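Les robots et le rangement, épisode je-ne-sais-plus-combien

Publié le 30 mai 2023, dans Bricoles & machines

Bon, je m'étais promis de ne plus parler de robots avant l'été, et puis ma belle-sœur m'a demandé au déjeuner quand est-ce qu'on pourrait enfin en acheter un qui vide le lave-vaisselle. J'ai répondu « pas demain », elle a fait la moue, et du coup me revoilà devant mon clavier avec un café tiède.

Je travaille dans l'entrepôt de Randuvton, pour ceux qui débarquent sur ce blog. On prépare des commandes de parapharmacie : des petits cartons, des tubes, des sachets, des recharges, tout ce que vous attrapez sans regarder au supermarché. Et moi, depuis neuf ans, je vois passer des commerciaux qui nous promettent la machine qui fera le boulot à notre place. En janvier, c'était Kevier, avec une très belle plaquette (papier épais, on sent le budget). Avant eux, Hyvönen, dont la démonstration s'est arrêtée net sur un flacon couché. Je ne me moque pas ! Enfin si, un peu, mais gentiment, parce que plus je regarde ces machines de près, plus je trouve que ce qu'on leur demande est vicieux.

Prenez le tri dans des bacs. Pour nous, c'est la tâche qu'on confie au stagiaire le premier matin. On prend là, on pose ici, on recommence 200 fois et on va manger. Pour un bras avec une pince, il faut décider par où attraper, à quelle hauteur ouvrir les mâchoires, de combien serrer, et faire tout ça sans cogner le bord du bac ni renverser la boîte d'à côté. Une boîte en carton bien droite, ça passe encore : deux faces parallèles, c'est presque fait pour. Le sachet souple, c'est une autre histoire. Ça se plie, ça se tasse, ça n'a jamais deux fois la même forme, et si on serre trop le pauvre client reçoit une crêpe.
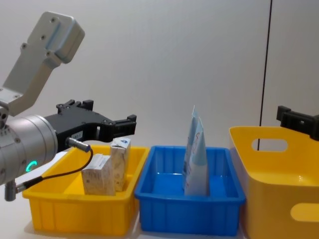 Byung-chul Joo m'a écrit là-dessus que je me trompais de difficulté : selon lui, attraper un sachet, on sait faire depuis un moment avec une bonne ventouse, le vrai souci c'est la suite, quand l'objet glisse un peu de travers et que la machine continue comme si de rien n'était. Il ajoute que chez lui c'est toujours un humain qui vient rattraper le coup, et que le temps perdu à surveiller n'apparaît dans aucune brochure.

Il marque un point, je dois dire. Quand une boîte m'échappe, je le sens dans les doigts avant même de la voir tomber, et je la rattrape contre ma hanche en jurant. Il n'y a pas de hanche sur un robot (idée à creuser, messieurs les ingénieurs). Pour la ventouse je suis moins convaincue, parce que les sachets un peu froissés, chez nous, elles les tiennent une fois sur deux et l'air siffle comme une vieille cocotte.

Et la maison, alors ? Ma belle-sœur y tient, à son lave-vaisselle. À l'entrepôt, au moins, on peut tricher : on choisit les bacs, on les met toujours au même endroit, on interdit aux gens de poser leur gobelet dessus. Chez moi, le tiroir à couverts contient aussi des élastiques, une clé de vélo et une notice de grille-pain. Rien que pour ranger mes courses, il faudrait savoir que les œufs ne vont pas sous les patates et que le paquet de riz entamé s'attrape par le bas, sinon on passe la soirée à quatre pattes. J'ai essayé de rédiger toutes les consignes pour mon propre placard, j'ai arrêté à la troisième étagère.

Cela dit je ne suis pas complètement pessimiste. Deux bras, déjà, ça change beaucoup de choses : on peut tenir le panier d'un côté et poser de l'autre, ou ouvrir un sac pendant qu'on verse. Et puis je me rappelle qu'on rigolait pareil de l'aspirateur rond qui se coinçait sous le canapé, or il y en a un chez mes parents et ils lui ont donné un prénom.

Pour un vrai robot de cuisine (pas celui qui fait la soupe !), je garde quand même mes sous. Zullon doit passer nous montrer leur modèle à l'entrepôt, j'ai déjà préparé un carton plein de sachets bien mous et de tubes à moitié écrasés. Je vous raconterai, et je prendrai des nouvelles du lave-vaisselle.

Classé dans : Bricoles & machines, Vie d'entrepôt | 3 commentaires

À lire aussi
Kevier en visite : le compte rendu
J'ai testé le pliage des draps-housses, toute seule
Faut-il étiqueter ses bocaux ?
Le flacon couché de chez Hyvönen

Me contacter | Mentions légales | Haut de page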